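HARLOW - The robotics club at Molonley Community College has spent most of its fall semester teaching people to pick up a paintbrush, a skill all of its members had when they enrolled.

The club's project for the year is a robot arm that can tidy a hobby table. The arm itself is bolted to a bench in another building and has not been asked to do anything yet. Before it can try, it needs to be shown how, and the showing is done by students, who do the work themselves with hand-held grippers while cameras mounted on the tools record every pass. Each pass counts as one demonstration. The club set itself a target of 800 by the end of the winter break, and on December 23, 2025, with the rest of campus dark and the vending machines unplugged, it was still at it.

"I have put the same brush away more often than I've called my mother," said Moataz Nasr, a second-year student and the club's president. He said his mother was aware of this.

The rules fit on one sheet of paper taped beside the light switch. Start with both hands on the tools. Pick up one thing. Put it where it goes. Let go before you move away. A fifth line, added in pen in November, says "no talking to the brush."

Dambrauskienė, the adjunct instructor who advises the club and goes by her last name even on her office door, said the pen was hers. The recordings have no sound, but she found that students who talked to the brush also waited for it to answer, and the pauses were showing up in the data. A robot trained on those demonstrations might have learned to stop halfway across the table and reflect.

"It would be a very thoughtful robot," she said. "It would not get much done."

The club came to brushes by way of failure. Last year it entered the Stultasitz Challenge, a regional student contest in which robots clear a cluttered surface against the clock, and brought a machine programmed by hand, one movement at a time. It did well in practice. At the contest the tables were a little lower than the one in Harlow, and the robot spent its entire four minutes closing its fingers with great confidence on nothing. The judges gave it 2 points, both for cable management.

The certificate is framed in the club room. Nasr wanted it in the hallway and was outvoted.

This year's plan is to skip the programming and let the machine learn from examples, which moved the burden from the few members who can write code to anyone with wrists. Membership went up. So did complaints about wrists. Sessions are now capped at 200 demonstrations before the whole group has to take a long break, and the club has bought a kettle with what was left of its travel money.

Thin objects turned out to be the trouble. A block can be grabbed badly and will still come along. A brush grabbed badly rolls, tips, or shoots out of the jaws sideways. One member's early attempts were set aside in a folder labeled "launches," which is now the most-watched footage the club owns and is of no scientific use.

Dace Koppel, who is studying dental hygiene and joined because the meeting was next door to hers, is widely agreed to have the best hands in the club. Her demonstrations are short, level and dull to watch, and the others have been told to copy them.

"You come in low and you don't squeeze like you're mad at it," Koppel said. "It's the same with people's teeth, except the brush doesn't flinch."

She has been made head of training, a title that comes with first use of the kettle.

There have been arguments. One faction wanted every demonstration to be as clean as Koppel's. Another held that a robot raised on perfect examples would have no idea what to do the first time it fumbled, and that a few honest near-misses should be kept in. The debate ran through two meetings and part of a bus ride. Dambrauskienė settled it by ruling that a fumble could stay if the student recovered and finished the job, but that nobody was to fumble on purpose. Several students have since been accused of it.
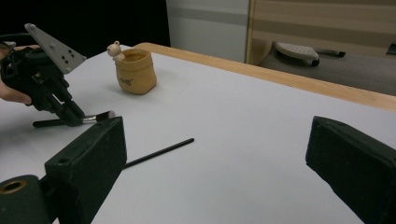 Then there is the matter of variety. A robot that only ever sees a table laid out one way will expect it that way forever, so things get shifted between passes. In the first weeks the students did this by feel, and the feel turned out to be strongly in favor of the near side, where nobody had to stretch. The club now draws slips of paper from a coffee mug to decide what goes where. Nasr calls this the randomization protocol. Koppel calls it the mug.

The mug has its critics. It once gave the same layout three times in a row, prompting a member who is taking statistics to explain that this was perfectly normal, and a member who had already taken statistics to explain that somebody had forgotten to stir.

Tidying, as the club defines it, also had to be argued out. The students found they did not agree on what a tidy table was. Some lined things up. Some were happy once the middle was clear. Nasr, whose own desk was brought up as evidence by three separate people, argued that the robot should be allowed to develop its own standards. The motion did not carry. The version that passed says an object is put away when it is in its place and will stay there if someone bumps the table, and part of one meeting was given over to bumping the table.

Once the demonstrations are in, they will be sorted, the launches removed, and the rest used to train the arm over the winter. Dambrauskienė expects the first live attempt early in the spring semester. She has booked the room for a full afternoon and asked that no one invite their parents.

What the arm will be like is a subject of some speculation. Because it learns from the people who showed it, members have started to look for themselves in it ahead of time. Koppel's share of the demonstrations is the largest, and the hope is that it will move like her. Nasr, who tends to hover before he commits, worries that it will hover. He has been practicing decisiveness, mostly on sandwiches.

The Stultasitz Challenge has not yet published its rules for the coming year, apart from a note reminding teams that table height may vary. The club took this personally. It has since put its own table up on blocks, taken it down again, and recorded on both, and a member has been assigned to bring a tape measure to the contest and use it before anything is switched on.

The college is paying for the electricity and has otherwise kept its distance, though the dean stopped by late in November and was handed a pair of grippers. The dean's demonstration lasted 4 minutes, ended with the brush on the floor, and was kept under the fumble rule after a successful recovery. Dambrauskienė said it would be given the same weight as any other student's.

New members are welcome after the break. No experience is needed, Nasr said, beyond having at some point in life picked something up and put it down again. Sign-up sheets are outside the club room in Harlow, next to where the certificate would have been.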